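**Prerkorus two-arm bench kit – worth it for sorting?**

**mallee_tinkerer** – 12 Nov 2021

I've had the Prerkorus kit on trial since October and I reckon I'm nearly ready to hand over the money, but I'd love to hear from anyone who's kept one longer. I've been running mine on kids' building blocks and a divided tray, colours grouped by compartment. Cheap, cheerful, and it shows up a sloppy grip straight away! 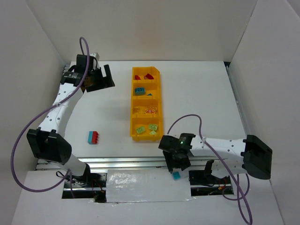
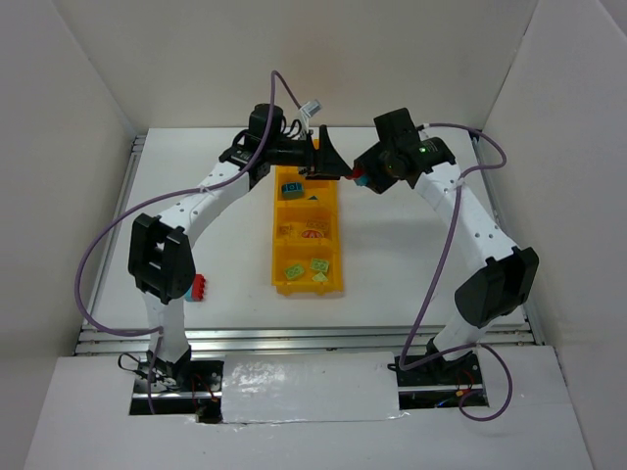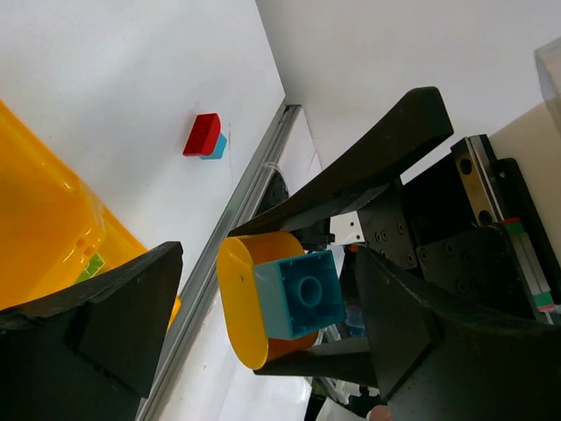
*Block work on the Prerkorus trial kit.*

Pros so far: setup took me 12 minutes once the rail was bolted down, and the wrist view is a ripper for small parts. Cons: the purple cables. They loop out everywhere and I keep fussing over them.

**Hulurari**

Nice looking bench. I wouldn't touch the cables, though – that slack is there for a reason and if you tie it tighter you'll lose reach at the elbow. Ask me how I know.

**lallby_fan**

Gotta disagree. I put 200 mm sleeves on mine and haven't lost any reach at all. My beef is the price. You can get the Lallby single arm for 600 less and for plain sorting one arm is plenty.

**mallee_tinkerer**

See, I thought that too, but I want to do the pull-apart stuff, where one arm holds and the other tugs. Can't see a single arm managing that without a clamp of some sort.

**lallby_fan**

So buy a clamp, mate. Still cheaper.

**Hortensia Ledesma**

I bought the two-arm version through Henríquez and I've had it going for 8 months. No regrets about the second arm. The grippers are my gripe – the tips on mine wore and the replacements took ages to arrive, so order spares with the kit. Also check whether your trial fee comes off the purchase price. Mine did, but I had to ask.

**mallee_tinkerer**

Didn't know that about the fee, cheers! Emailing them tonight, and I'll add tips to the order.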